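가을 소식지, 부엌에서 보내는 편지

다들 잘 지내셨어요? 저는 지난 2주 동안 집에서 거의 빵만 구웠어요. 날이 선선해지니까 오븐 켜는 게 하나도 안 무섭더라고요. 여름 내내 오븐 근처에도 안 갔는데 말이죠. 냉동실에 사람 먹을 게 들어갈 자리가 없어서 만두를 한 봉지 꺼내 억지로 다 먹었습니다(맛있었어요).

이번 호는 바나나빵 얘기예요. 지난 호에 사과 케이크 레시피를 보내 드렸더니 답장이 꽤 왔는데, 그중에 바나나빵이 자꾸 떡이 된다는 분이 여럿 계셨어요. 저도 그 떡 정말 많이 만들어 봤거든요. 겉은 멀쩡한데 칼을 넣으면 가운데가 축축하게 달라붙는 그거요. 처음엔 오븐 탓을 했고, 그다음엔 밀가루 탓을 했고, 한동안은 틀 탓도 했어요. 그래서 Mendberg 틀을 새로 샀는데 똑같이 떡이 나왔습니다. 틀은 죄가 없었어요.

제 경우엔 바나나를 너무 많이 넣는 게 문제였어요. 남으면 아깝잖아요. 한 개만 더, 반 개만 더 하다 보면 반죽이 거의 죽이 되더라고요. 지금은 껍질 벗긴 무게로 딱 213그램만 넣어요. 왜 하필 213이냐면, 제일 잘 나온 날 저울에 찍힌 숫자가 그거였어요. 과학은 아니고 미신에 가깝습니다. 두 덩이 구울 때는 424그램이에요. 곱하면 426인데 그날 저울이 424에서 멈췄고 빵이 잘 나왔으니 저는 그냥 424로 갑니다. 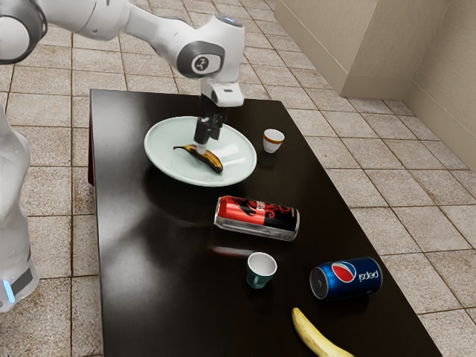 바나나는 껍질에 점이 많이 올라왔을 때가 제일 좋아요. 노랗고 예쁠 때 구우면 향이 덜 나고 설탕을 더 넣게 돼요. 저는 보통 사 와서 7일쯤 되는 날에 굽는데, 요즘처럼 아침저녁으로 쌀쌀하면 하루 이틀 더 두기도 해요. 급하면 껍질째 오븐에 잠깐 넣어서 까맣게 만드는 방법도 있는데, 단맛은 나도 향이 좀 심심해서 저는 잘 안 하게 되더라고요. 그리고 포크로 으깰 때 덩어리를 조금 남겨 두세요! 씹히는 데가 있어야 재미있어요.

섞는 건 진짜 대충이요. 가루가 안 보이기 시작하면 바로 손을 떼세요. 저는 여기서 늘 두세 번 더 젓고 싶어서 아예 주걱을 싱크대에 던져 버립니다. 버터는 Fasari 무염을 녹여서 쓰고, 없으면 식용유도 괜찮아요. 오히려 다음 날까지 촉촉한 건 기름 쪽이었어요. 호두는 넣어도 되고 안 넣어도 되는데 우리 집은 의견이 갈려서 반쪽에만 뿌려요. 위치를 잘 기억해 두셔야 해요, 저는 자꾸 까먹어서 원망을 들어요.

아, 식기 전에 자르지 마세요. 저도 매번 못 참긴 하는데요, 따뜻할 때 자르면 잘 구운 것도 떡처럼 보여요. 랩으로 싸서 하룻밤 두면 맛이 확 올라옵니다. 다음 날 아침에 두껍게 썰어서 팬에 버터 살짝 두르고 구워 보세요. 커피랑 먹으면 출근하기 싫어져요.

같이 마실 걸 물어보신 분도 계셨는데, 요즘 저는 Ó Néill 홍차를 진하게 우려서 우유를 부어 마셔요. Bellum 카페에서 바나나빵 시키면 꼭 밀크티를 권하길래 따라 해 봤는데 잘 어울려요. 그 집 빵은 계피가 꽤 세서 저는 집에서는 절반만 넣습니다.

다음 편지는 단호박으로 갈까 고구마로 갈까 아직 고민 중이에요. 좋아하시는 쪽 있으면 답장으로 알려 주세요. 떡이 된 바나나빵 사진도 환영합니다!

10월 11일 토요일, 부엌에서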